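Catálogo > Taller compartido > Pinzas > Dernetti 2D

Pinza Dernetti 2D, kit para brazo de sobremesa

Pinza de dos dedos para montaje en muñeca. Placas negras, tornillería accesible. Masa con adaptador: 568 g. Incluye cable y plantilla de taladrado. Fuente no incluida. Precio: 289 €.

Montaje en el taller de Clallberg, sobre mesa blanca, con un cuenco rosa y otro gris como destinos.
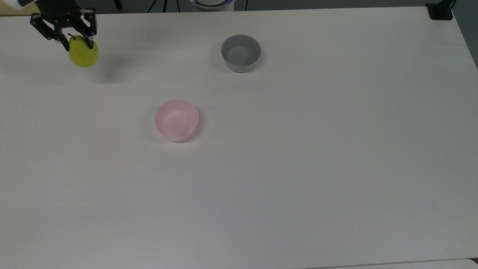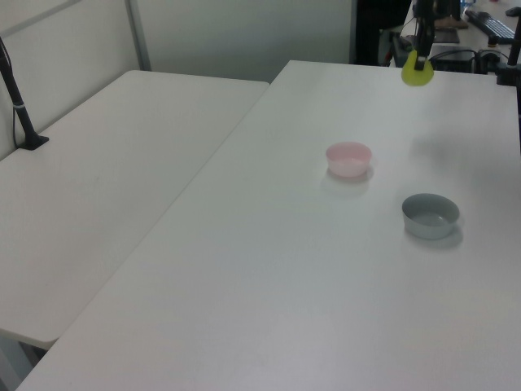 Sison comenta que con el firmware de octubre tuvo que bajar la velocidad de cierre a 600 para no marcar la fruta blanda, y pregunta si el adaptador Porkton admite tornillo M4.

Artículos relacionados
Adaptador de muñeca Porkton
Dedos de recambio Dernetti
Kit Dernetti 2D con fuente, 1.089 €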